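Right. I have now spent most of May with Zemus, the pretend-house subscription for people who want to teach robots to do chores without owning a house, a robot or any chores. A thread, because a friend asked whether to buy it and my answer got out of hand.

1/ What you get: a set of simulated rooms, some furniture, a box of objects to scatter about, and a way of running your own robot brain in there and marking its homework. Polishchuk do the physics underneath. Larinside sell it on in the UK, and are very nice on the phone.

2/ What you pay: £944 a year for one seat. There's a cheaper one at £852 if you give up the priority queue. I gave up the priority queue. I have since had time to reflect on that, mostly while sitting in the other queue.

3/ Setup took me an evening. The guide was written by one Hermenegildo Tovar, who deserves a pay rise for the section on lighting and a stern word for the section on file paths. He assumes you have a folder. I didn't have the folder.

4/ First thing I tried was doors, as doors are where my own code goes to die. Zemus doors have proper hinges and proper handles and you can set how stiff they are, from "hotel" to "my nan's back porch".
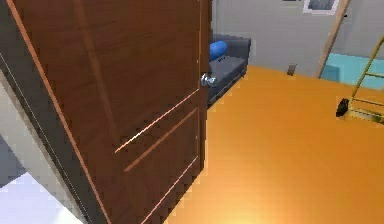
Door ajar, sofa behind it, hand truck over on the right. The floor really is that orange.

5/ I like the door a lot. I'm less keen on the floor, which has the finish of a boiled sweet. You can turn the shine down but the slider is three menus deep and forgets what you told it when you restart. I've reported this. I've been thanked for reporting this.

6/ The grooves in the door go blocky when you get your nose up to them. Does it matter? For my purposes no, I'm after the handle. If your robot navigates by admiring joinery, ask for a demo first.

7/ Someone's going to ask how it compares with Hasberg. I had Hasberg for a year. Prettier rooms, better cushions, and doors that were basically wallpaper. You could walk a robot up to one and that was your afternoon. Zemus wins on anything with a hinge.

8/ Where Hasberg wins is small stuff. Zemus will give you small stuff, but at a distance it's a matter of faith.
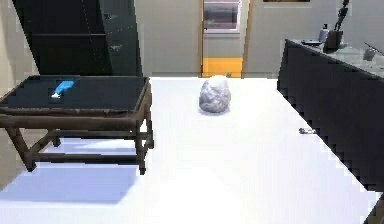 9/ Take the little silver thing over to the right. Key? Screw? Clip? I've looked at it for longer than I've looked at some relatives and I couldn't tell you. And the grey lump in the middle could pass for balled-up paper or a rock, two items I would like my robot to have different feelings about.

10/ I wrote to support about the lump. Darlene Friesen wrote back before lunch, which for the no-priority queue is a miracle, and explained that you can click any object and read its name off a list. Fine for me. Less fine for the robot, who has to go by looks like everyone else.

11/ She also told me there's a sharper set of textures, sold separately. Of course there is. I haven't bought it. I'm told my graphics card would need a lie down.

12/ Things I've come round to: the clutter. Kitchen counter with a bottle, a cup, a pot of utensils sticking up at the back. It feels like a place where someone means to tidy later. My old test rooms were all bare tables and my code got terribly smug about them.

13/ Things I haven't come round to: the save button, which sits next to the reset button and is the same colour. I've lost three layouts to this. The third one was good, too.

14/ Also the licence checks in with the mothership every morning, so if your broadband is down you own a very expensive icon.

15/ So would I renew? For doors, drawers and getting about a messy room, yes, and I'd stay on the cheap tier out of stubbornness. For picking up anything smaller than a fist, borrow someone's login first and have a squint.

16/ Paid for it myself, before anybody asks. Larinside did send a mug. It leaks a bit at the handle.

17/ Replies are open if you've found a way to make the floor slider stick. Please don't say "reinstall".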